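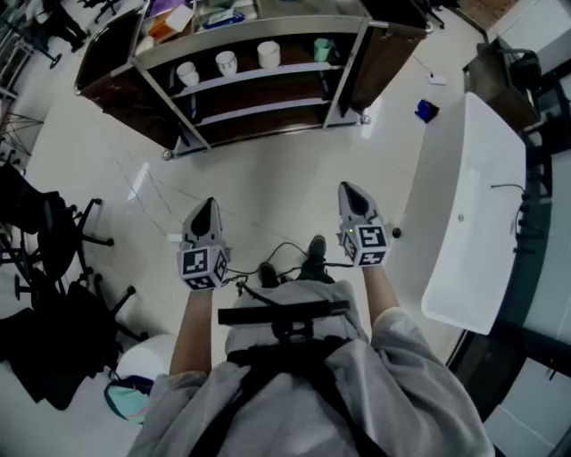

Why would anyone pay for 100 Mbps up when the meter never moves past 9, a reader asked under my August post on upload speeds. Fair question, and the answer takes more room than the comment box gives me.

The meter in that post was the one built into the Flonitz router. It samples the WAN port every 50 seconds and shows the mean. A backup job that runs flat out for four seconds and then waits on the disk shows up as a low, flat line. I turned on per-second counters over SNMP and logged a normal workday. The line hit its ceiling in short bursts all morning, and the mean over the same hours still came to 9 Mbps.

My current plan is Vivik's fiber tier, sold as 200 down and 100 up. The old one, from Brullitach, was cable: 200 down, 9 up. On paper the download side is the same and the file transfers I tested confirm it. The upload side changes two things. A sync job finishes before the next one is queued, and latency stays put while it runs. On cable, ping to the first hop went from 9 ms idle to 200 ms with the upstream full. On fiber it stays under 50 ms under the same load, with no traffic shaping configured on my end.

Shaping would have helped on cable too. I ran it for a while, capped a little below the line rate, and calls were usable again. The cost was upload throughput, and there was none to spare.

Two notes on the install. The optical terminal needs its own outlet, so count your sockets first. Vivik hands out IPv6 by prefix delegation, but the Flonitz firmware asks for a single /64 by default. Change the hint to /56 under the WAN settings and reboot, or a second subnet gets no addresses.

I still have to repeat the latency runs with the older Šimek router in place of the Flonitz. The log script needs different counter names for it.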